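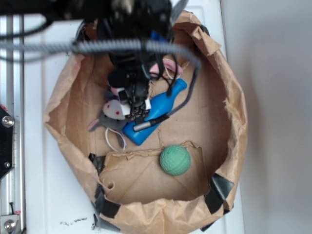 Doscombe toy swap returns in June

Families in Doscombe can trade outgrown toys again this June, when the Mesau toy swap opens its doors on Sunday at 10am. Children fill a paper bag with soft toys and plastic toys, and take home a bag of the same size.

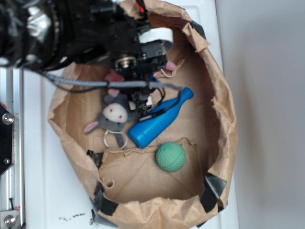
"Roll the top down so people can see what's inside - it saves a lot of rummaging," said organiser Hamdia Demissie. Entry is free and the first 100 families get a bag at the door.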